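How to Submit a Recording for the Rornach Touring Program

Musicians and producers who wish to be considered for the Rornach touring program must send a complete application to the Ikell office. Applications for the June concerts close on 1/7/19. Late material will be held for the following season.

Step 1. Prepare two tracks. Each should be a finished mix saved as a WAV file. Live recordings are accepted — rehearsal demos are not.

Step 2. Write a biography of no more than 200 words. State where the artist is based, who performs on the recording, and any earlier releases. Press quotations should be left out.

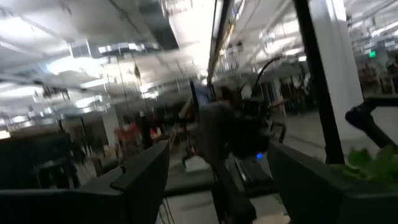 An open-plan office with exposed ceiling structure and bright overhead lighting.

Step 3. List all songwriters and confirm that each has agreed to the submission. Cover versions must name the original writer and publisher.

Step 4. Place everything in one folder, labeled with the artist's name, and upload it through the Grelum portal. Enter program code 2726 when asked. A receipt is sent by email; please keep it until a decision has been made.

The panel, chaired by Aroha Sutcliffe, heard nearly 400 submissions last season and cannot offer individual comments. Questions about touring dates in Aasen should be addressed to Tobias Okafor at the Ikell office.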